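Gift box

From Flirnwood, the household encyclopedia

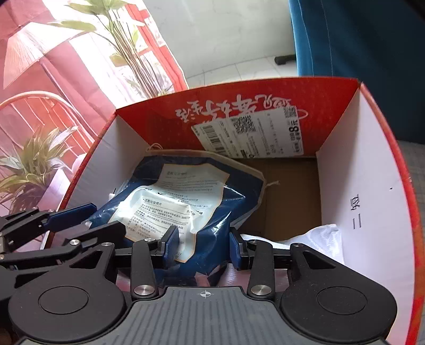
An open cardboard box, red outside and white inside, with Chinese calligraphy on the flap.

A gift box is a box made to hold a present, and usually to be part of the present too. I've been looking after this entry since Tekle Ambaye handed it over to me, and I still can't throw one away, so please read it as the work of an interested party.

Kinds

Most gift boxes I come across are folding cartons, which arrive flat and get popped into shape, or rigid boxes, which are made of thick board with paper glued round it and never go flat again (my wardrobe can confirm this). Rigid ones cost more to post because you're paying to move air. There's also the book-style box, with a lid hinged along one side, often held shut by a magnet. I used to think the magnets were a bit much. I've come round to them!

Colour

Red is a favourite for presents in China and in plenty of Chinese families elsewhere, as it goes with luck and happy occasions, and you'll see a lot of it at New Year and at weddings. White on its own is more often linked with mourning there, so a plain white wrapper can land badly. In Britain we put red down to Christmas and then get nervous about using it in May, which seems a shame.

The Hisitz collection

The biggest lot of gift boxes I've seen in one place is at Hisitz, where Eamon Ní Mhurchú keeps 2,763 of them in a former seed shop. The Ní Mhurchú catalogue sorts them by how they close - tuck flap, lift-off lid, drawer, ribbon - and leaves the contents out of it. I argued for a second list by contents and lost. The oldest piece is a glove box from a draper's in Flernari, with 49 written in pencil under the lid. It could be a price or a stock number, and we've gone back and forth on that for years.

Keeping and reusing

Keep them dry and out of the sun, as red board in particular fades on whichever side faces the window. Nest small ones inside big ones. Peel tape off slowly, pulling it back flat against itself, and leave it alone if the paper starts to lift. Plain uncoated card can normally go in with the paper recycling, but take out magnets, foam and ribbon first.

See also: Biscuit tin; Hatbox; Ribbon; Wrapping paper

Last edited 30 April 2024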